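13 August 2025

Inbox cleanup, support and dev shared mailbox

Went through the shared mailbox with Yolandi Botha this morning. We had 200 open threads. Around 100 of them were automatic notices from Vurnia (build results, ticket changes) that never needed a person. Wrote a filter to send those to their own folder. Left the failure notices in the main inbox for now.

The rest sorted out as customer questions, internal questions and a pile of old threads where the last message was ours. Closed the old ones if they were more than 30 days quiet.

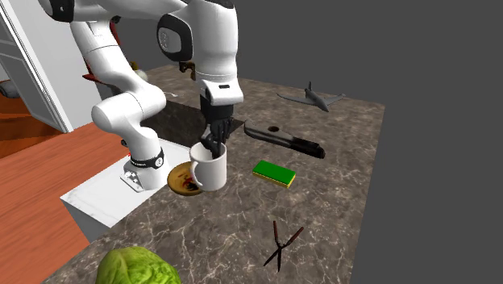

Who answers a thread when two people are copied on it?

The first name on the To line. If that person can't, they reply to all and name whoever is taking it. People on Cc can read and stay quiet.

We wrote that rule into the team page under Mail. Yolandi wanted it shorter but we left it as is.

Subject lines are still a mess. Clamach had four threads all called "quick question", two of them about the same login bug. I renamed the tickets but the mail threads keep their old subjects, so searching by customer is the only way to find them. From now on I'm putting the product name first, then the customer, then the problem. Example: Joubert, Alletti, export fails on large files.

Reply time: we agreed on 24 hours for a first answer to customers, even if the answer is only that we have it and are looking. Internal mail has no limit.
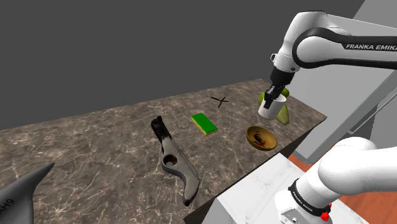

The first-answer template needs work. The current one is three paragraphs and asks for the version number twice. Cut it to four lines. Yolandi is checking the wording with Alletti before we switch over, as they get more of these than anyone else.

To do:
Check the Vurnia filter isn't catching replies from real people.
Ask Clamach which login thread to keep.
Remove old staff addresses from the group list.
Look at the mailbox again at the end of August.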